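Series Numbering and the Middle-Grade Shelf

Filed under: Opinion
Jun 1, 2004

A reader who picks up the fourth volume of a children's fantasy series should be able to learn, without opening the book, that it is the fourth volume. Most publishers no longer provide this information. I think the practice is a mistake, and I think the usual defense of it rests on a poor reading of how children choose books.

The defense runs as follows. A number on the spine tells a buyer who has not read the earlier volumes that the book is closed to her. Remove the number and the book becomes a possible purchase for anyone. The publisher keeps the committed reader, who will find the new volume regardless, and gains the casual one. Candela Carretero made this case in a trade newsletter in April, and made it clearly. Her evidence was that unnumbered volumes in two comparable series were reordered by shops more often than numbered ones.

Reorders measure what shops do. They say little about what happens to the book after it leaves the shop. A child of nine who receives the third Storkedis novel as a gift, with no indication that two others come before it, meets a cast of 18 named characters in the opening chapter, most of them already quarreling about a siege she has not read. She will stop at page 28 or so, where the map of Pledcombe is referred to and not printed (the map is in volume one). The purchase counts as a success in the reorder data. The reader has been lost to that series and possibly to its author.

I teach no classes and run no library, but I have reviewed fiction for this age group long enough to have received a great many middle volumes cold. The experience is instructive. An adult with a professional obligation can reconstruct the missing plot from context. It takes an evening and a pad of paper. A child has no such obligation and usually no such pad.

There are partial remedies already in use. The first is the list of titles facing the title page. It is often headed "Also by the author" and arranged alphabetically, or in reverse order of publication, or with the series mixed in among unrelated picture books. The second is the prologue that restates earlier events. Done well, as in the Cimudham books, it takes two pages and can be skipped by anyone who does not need it. Done badly, it is spoken aloud by one character to another who was present for all of it. The third is the subtitle, "A Tale of Steinbach" being typical, which identifies the series and conceals the sequence.

None of these costs less than a numeral. A numeral on the spine needs no translation and no extra page. It does not interfere with the cover art, since the spine of a 300-page paperback has room to spare below the author's name. It can be small. Shelving staff can use it, parents can use it, and a child standing in front of a row of near-identical spines can use it fastest of all.

The stronger objection concerns prequels. If a publisher issues a book set before the first volume, it must decide whether the number follows the story or the order of publication. I would follow publication. The author wrote the later book knowing what the earlier ones had revealed, and a prequel read first will usually spoil something that was carefully withheld. The Storkedis prequel names the traitor in its second chapter. Anyone who begins there will read the original novel as a long wait for the heroine to catch up.
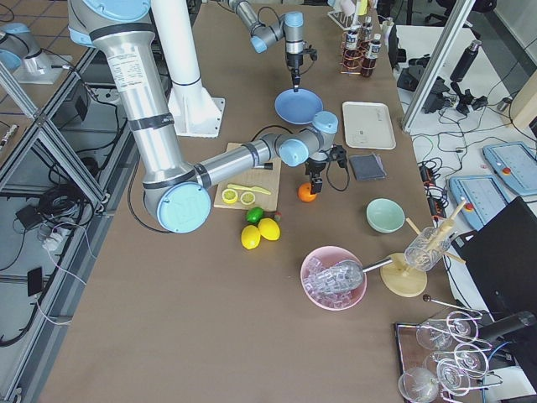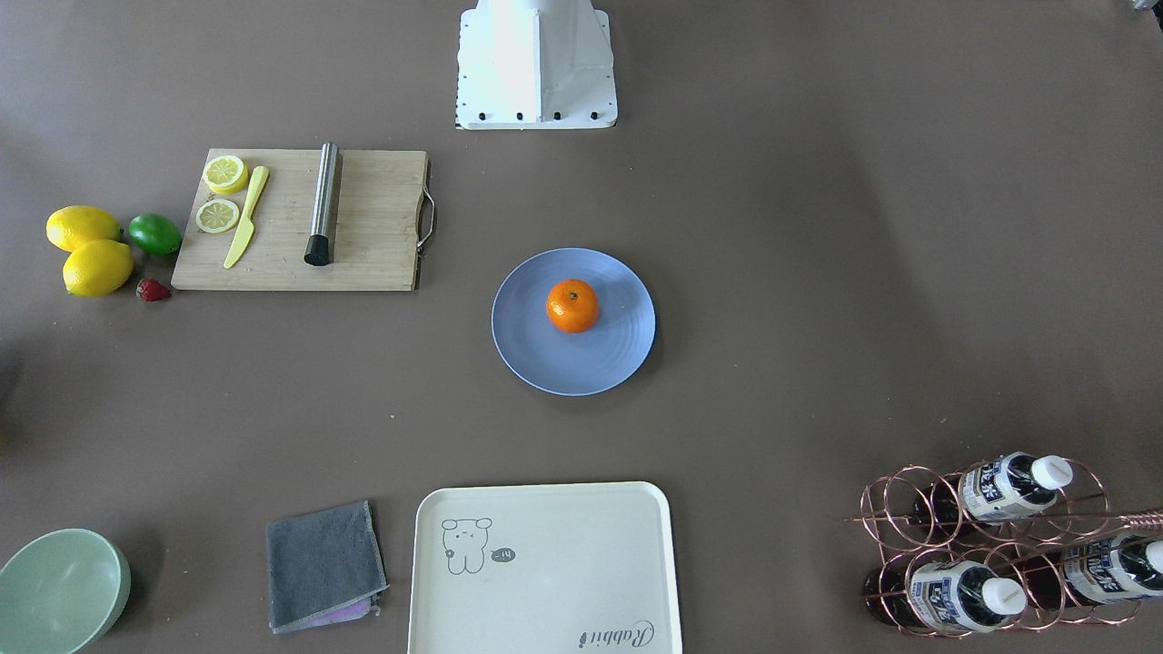
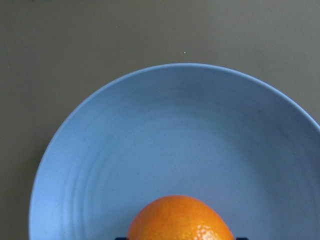 A related case is the companion novel, set in the same world with different leads. Here I would accept no number, provided the book can be read alone. The test is simple to apply. Give the manuscript to one reader who does not know the series and ask for a summary of the plot. If the summary is sound, leave the number off. If it contains the words "I think there was a war," put it on.

Booksellers have told me that numbered series suffer when volume one goes out of stock, because nobody will start with volume two. That is true, and the fault lies in the stock of volume one. A publisher still issuing new entries in a series should keep its first book in print for as long as it does so. Hiding the order of the books leaves the gap where it was and moves the cost of it to the reader.

I would also print the number on the title page, where rebinding cannot remove it. School copies lose their covers early.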